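Notebook, January, Ekmont workshop

The lunchtime study group resumed the Epistle to the Hebrews and reached chapter 6, verses 4 to 6. Three readings of the warning were set out, and the Michiels commentary was preferred on the meaning of "fall away". The question of assurance was held over. 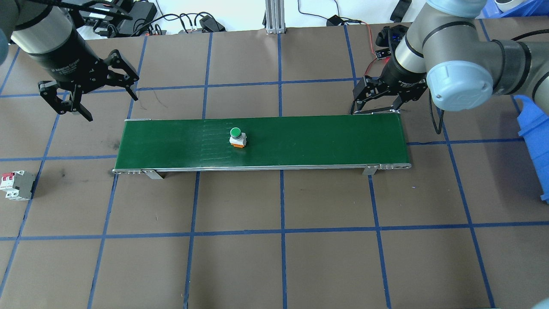 Verse 6 should be read together with verse 9, where the writer expects better things of his readers. Colleagues are asked to prepare both before the next meeting. The handout, around 200 words, will be left beside the green conveyor, at the left-hand end. Romans 8 is to follow at 3 p.m.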